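Home News Local Business Tech Opinion

Laundry is still a tall order for machines
19 Apr 2024 | By Esmaeil Sadeghi

Can a machine fold your shirts yet? Almost, and it's a thrill to follow! Kokodum, a small Lundbridge firm, is teaching arms to do it.
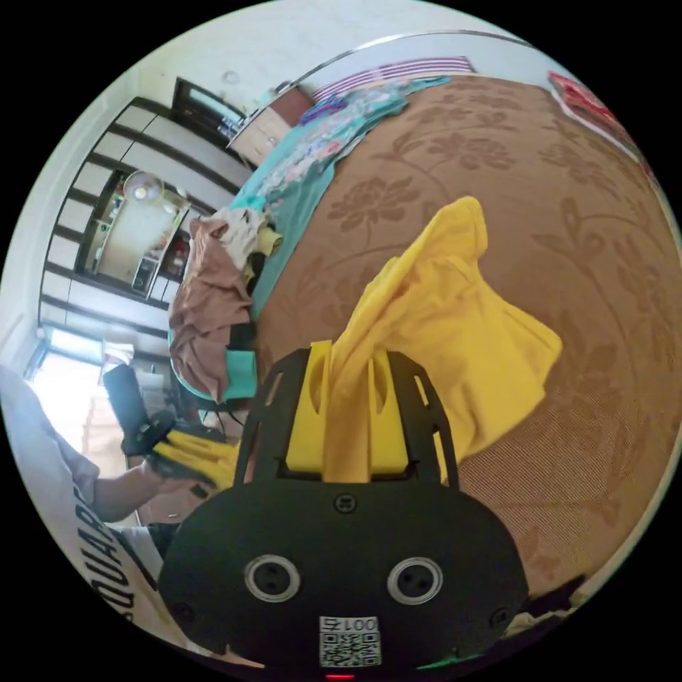 A yellow cloth held up over the bed.

Cloth is hard because it never lands the same way twice.

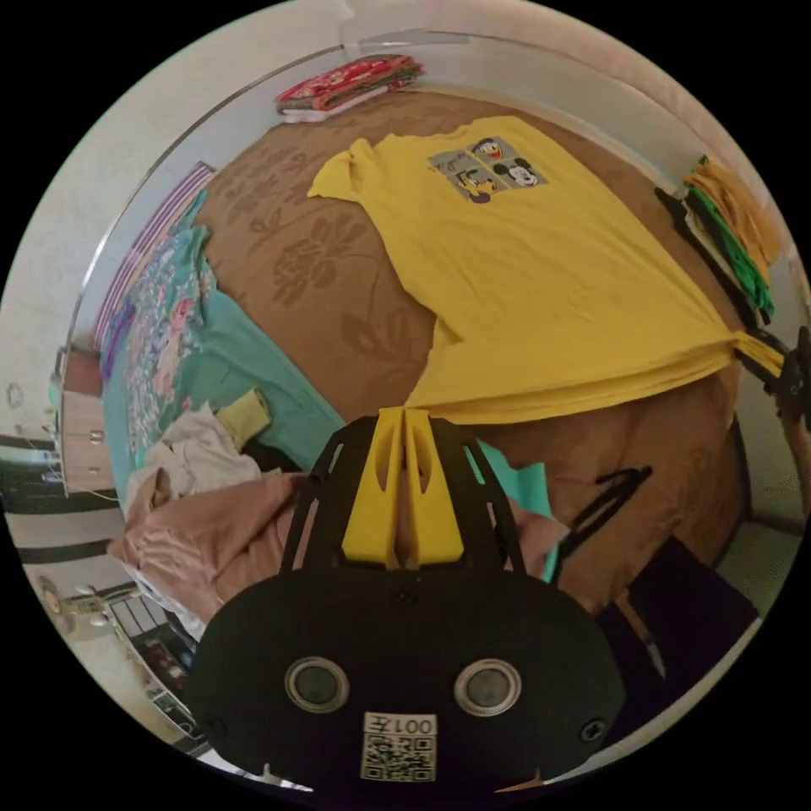
The firm has gathered nearly 2,000 folds since November, T-shirts mostly, and its arm now gets through one in 56 seconds.

Sleeves still beat it.

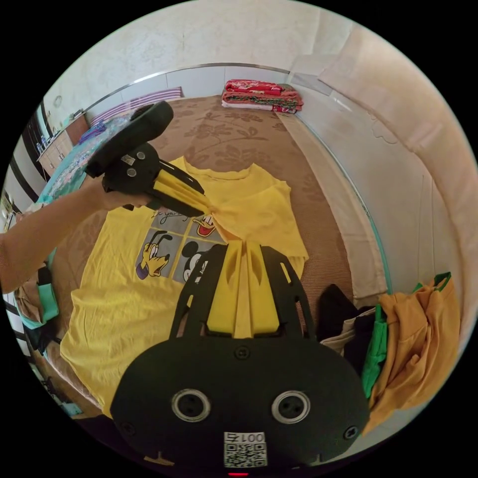
Þórey Hafþórsson would settle for a machine that pairs socks, and said so twice.

Towels come next, then a trial in 7 Jokstead homes.

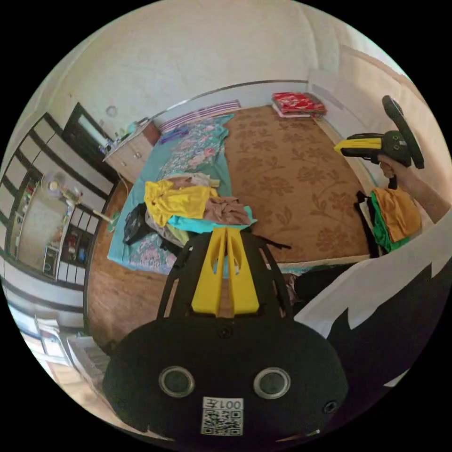
Clothes heaped on the bed, with a folded stack nearby.

Last updated: Friday, 2 p.m.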